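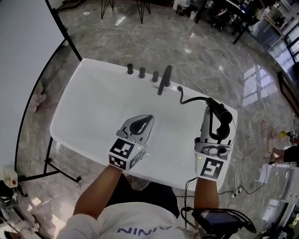 *Photo: Hipólito Echeverría / Bunting, 18 July 2019*

## What holds a table up?

A table has two main parts. The flat part is the top. The part underneath is the frame, and the legs join onto it.

The table in the photo has a white rectangular top and a black metal frame. A rectangle has four corners, and many tables have a leg near each one. When you lean on the top, your weight goes into the frame, down the legs and into the floor.

Look near the top of the photo for a small table with thin black legs. They are called **hairpin legs**. A hairpin leg is made from a metal rod bent into a narrow V or U, a bit like a pin for your hair.

### Try it

Fold a sheet of card in half and stand it up like a tent. Put a paperback on top. Now roll the card into a tube, tape it and try the same book. Which shape is the better leg? Draw both in your notebook and colour in the winner.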